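Plunau Adult Learning, Home and Household Skills
Handout 4: Putting soft toys away for a season

Welcome back, everybody, and thank you for bringing so many well-loved animals along to the first half of this unit. We looked then at cleaning. In this half we turn to storing, a gentler job altogether, though one that people tend to rush at the end of a long afternoon when the kettle is calling.

Before you start

Clear a table, wipe it and let it dry. A pale cloth or cover is a great help, as you will spot crumbs, loose threads and the odd shed tuft of fur that would vanish on dark wood. Have your bag open and standing up before you pick up the first toy (you would be surprised how much easier it all goes!).

Choosing a bag

For this unit we use clear bags with a boxy shape and fabric binding along the edges. The binding helps the bag keep its corners, and a loop handle is kind to the wrists when you are reaching up to a shelf. The Cimano bags in the course cupboard hold 2 medium bears each, or one bear and a good handful of smaller friends. If you are buying your own, the Kolev market stall keeps a similar size. Take out any loose plastic packing before you fill the bag, and keep it well away from little ones.

Checking the toy

Lay the bear on its side and go over it slowly with your fingertips. Feel along the seams, under the arms and round the neck, where curly fur is very good at hiding a split. Then part the fur on the back and press lightly. If the stuffing feels cool or clammy, the toy needs longer in the airing cupboard. Look at the sewn-in tag too, and please don't snip it off, however untidy it looks. You will want the washing advice next spring.

Weigh the toy if you have kitchen scales to hand. Our practice bear weighs 280 grams dry, and the large Cikavent bear from the course cupboard comes to 700. A note of the dry weight, kept with the bag, tells you straight away next time whether the middle is still damp.

Packing

Lift the toy by the body, supporting it underneath, never by an ear or a single leg. Lower it in bottom first, so that it sits, and let the fur settle before you close the top. Don't squash the air out. Plush that has been pressed flat for months takes a great deal of coaxing with a soft brush, and curly fur never quite forgives you.

For next time

Bring one clean, dry toy and a label with its dry weight written on it. We shall be mending seams, so small sewing scissors would be useful as well.

Notes revised 15/06/2019

Plunau Adult Learning | Contact the course office | Back to top 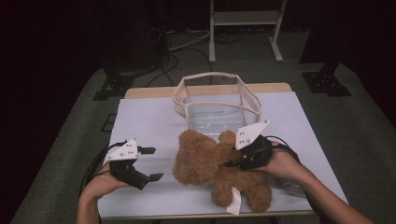 Reading time: 2 minutes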